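Section 4: Oiling and Curing the Top

Before you start

You have by now assembled the Lerkby table, or had it assembled by someone who owes you a favour. The legs are on, the top is level, and the spare bolt has been put in the drawer where spare bolts go to be forgotten. (There is meant to be one spare bolt. If you have four, please return to Section 3.)

The top leaves our workshop sanded but unfinished. This is deliberate. A factory lacquer looks marvellous for two years and then peels like a sunburnt nose, and you can't repair a patch of it without stripping the lot. Oil is more work at the start and far less grief later on. You will curse us this weekend and thank us in a decade, by which time we'll have moved house.

What you will need

One tin of Vindance hardening oil (supplied, part 829)
Lint-free cotton rags, more than you think
Nitrile gloves
A sanding block with 320 grit paper
A dust mask
A metal bucket with a lid, half full of water
Old newspapers or a drop sheet
A free afternoon, and somewhere else to eat dinner

Do not substitute olive oil. Olive oil never cures. It goes rancid, and your dining room will smell like a chip shop that has lost its licence. The same goes for canola, sunflower, and whatever was at the back of the pantry.

CAUTION: Rags soaked in hardening oil can heat up and catch fire on their own. This isn't the sort of warning we print to keep the lawyers amused. Never scrunch them up and never put them in the kitchen bin. Drop every used rag into the bucket of water as you finish with it, and put the lid on.

Preparing the surface

1. Move the table out of direct sun. Oil that dries too fast goes tacky, and stays that way until you scrape it off with a credit card and some bad language.

2. Open the windows. If you're doing this in winter, put on a jumper and open them anyway.

3. Put on the mask and sand the top lightly with the 320 grit. Go with the grain from end to end in long, even strokes. Circular motions feel productive and leave little crescents that show up only after the second coat, usually when visitors are present.

4. Vacuum the dust with the brush attachment, then wipe the top with a barely damp cloth. Let it dry for 30 minutes.

5. Run your palm over the whole surface. If the water has raised any fuzz, sand that area again, gently, and vacuum.

A word about grain

Customers write to us every month to report that their table has a mark on it. We ask for a photo, and the mark is the tree. Timber is cut from something that spent its life growing around branches and leaning away from the wind, and it shows. Straight lines may run quite happily along a board and then bend around an old knot as though giving way to traffic. Darker lines among the pale ones are normal as well.

Oil will make all of this stronger. A swirl that's faint on bare wood will be a good deal bolder after the first coat. If you have a view about which end of the table ought to face the door, form it now, before the thing is sticky.
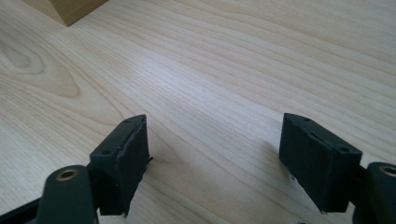 Kalevi Honkanen wrote to say that the old edition of this guide had him sanding with the grain and never told him what to do where the grain goes round a corner. He had stood over his Lerkby with the block in his hand for most of a morning, he said, and in the end had gone and mowed the lawn.

Fair enough. Where the lines curve, keep going in the same direction as the rest of the board and ease off the pressure. Don't try to steer round the rings. With 320 grit you won't leave a scratch worth worrying about, and attempts to follow a knot tend to end in a shallow dish that collects crumbs. We have added this to the guide and sent Mr Honkanen a second tin.

Applying the first coat

6. Stir the tin. Don't shake it, or you will be oiling the table with bubbles.

7. Pour a small puddle, the size of a saucer, in the middle of the top. Spread it outwards with a folded rag. Add more as needed. For the standard top you'll use 80 millilitres on the first coat, and less on the ones that follow.

8. Do the edges, then the underside. Yes, the underside. A top that's sealed on one face only takes up moisture on the other, and will slowly cup until your peas roll towards your guests.

9. Leave it for 15 minutes. Dull patches will appear where the wood has been thirsty. Give those a bit more oil.

10. Wipe off everything that hasn't soaked in. Use a clean rag and be ruthless. The surface should look satin and feel almost dry. If it looks wet and glorious, you haven't finished wiping.

11. Rags in the bucket.

NOTE: Step 10 is where most tables go wrong. Oil left sitting on the surface cures into a skin the colour of old sticky tape. If you only read one step twice, please make it that one.

Second and third coats

12. Wait overnight. Touch the top in the morning. If it's tacky, wait another night.

13. Sand very lightly with a worn piece of the 320, wipe clean, and repeat steps 7 to 11 with half as much oil.

14. Do it all once more the following day. If you intend to have children or hobbies near the table, a fourth coat is a sound investment.

Curing

The top will feel dry well before it is cured. You can put a fruit bowl on it after two days, with a cloth underneath. Hot mugs, wet glasses and homework should wait three weeks. In humid weather, give it four.

During this time don't cover the table with plastic, vinyl or one of those wipe-clean cloths with lemons on. The oil needs air to harden. We know the lemons are cheerful.

If you have the Stodurari extension leaf, oil it at the same time and leave it in the open beside the table, flat, on two battens. A leaf that cures in a dark cupboard will come out a different colour from the top, and will go on being a different colour at every Christmas lunch.

Troubleshooting

The surface is sticky after three days.
Too much oil was left on. Rub it down with a rag dampened with fresh oil, which softens the old layer, then wipe hard with a dry one. If that fails, a grey scouring pad and some patience.

There are pale rings.
Someone didn't wait three weeks. Sand the ring lightly, oil the spot, wipe off, and hold a short family meeting.

One end is darker than the other.
Sunlight, usually. Turn the table round every few months until it evens out.

The top feels rough again.
Normal after the first few cleanings. A light pass with the 320 and a thin coat will see to it.

Routine care

Wipe with a damp cloth and a drop of mild dish soap, then dry it. Avoid spray polish, vinegar and anything advertised by a dancing sponge. Re-oil once a year, or when water stops beading and starts soaking in.

Ngui bench seats come from the same workshop and take the same oil, so do both together while you have the gloves on. Bench owners should go straight to Section 5, where the instructions for felt pads are shorter than these.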